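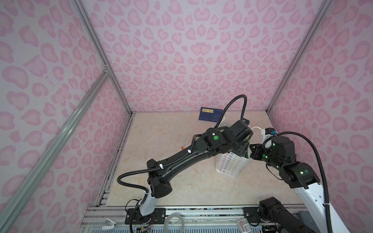
Figure 1. White paper bag with rows of colored stars, between two grippers.

Do People Bring Their Own Bag? A Small Study of Checkout Habits in Drilthorpe
Term project report, Consumer Behavior
2025-07-23

1. Why bags

My first topic was loyalty programs, until I found out that three other people in the class had picked loyalty programs. Bags were still free. So were the bags themselves at two of the stores in Drilthorpe, and that turned into most of the project.

The question was simple enough to fit on an index card. Does a small charge for a paper bag change what shoppers do, or does it only change how they feel about it? I guessed the second one. I was partly wrong, and I have left my guess in so that the grade can reflect it.

2. Where and how

I used three stores. Skilo is a discount grocery and charges for every bag. Ondrejka is a family bakery and deli that gives bags away and looks hurt if you refuse one. Prestel sells stationery and gifts, also with free bags, and will put one greeting card in a bag large enough for a toaster.

During June I stood near the exits, with permission, and marked down whether each shopper left with a store bag, their own bag, or an armful. I logged 323 shoppers in all. I also handed out a short survey and stopped when I had 200 back, mainly because I had printed 200.

The armful category was not in my proposal. I added it on the first morning after a man left Skilo with four cans, a melon and a mop.

3. Results

At Skilo, most shoppers brought a bag. Of those who did not, more chose the armful than paid. At the other two stores nearly everyone took the free bag, including plenty of people who already had a tote on their shoulder. The tote went into the paper bag at least once.

On the survey, a large majority said they "always" or "usually" bring their own bag. This matches Skilo fairly well. It does not match Ondrejka or Prestel at all – either I surveyed a different town or people remember their best days.

The comments were more useful than the check boxes. Several people said they keep paper bags at home for recycling, lunches or wrapping gifts, and printed ones get saved longest. One person wrote only "the drawer is full."

4. Problems

Three stores is not many. They also sell different things, and nobody plans ahead for a croissant the way they plan for a week of groceries. I should have compared two grocery stores, but the other grocery manager said no twice.

I also think people behaved better when they saw the clipboard. One woman at Skilo put her paid bag back.

5. What I would do next

Ask Ondrejka to charge for one week and count again. I did bring this up at the counter. They gave me a roll, in a bag, and changed the subject.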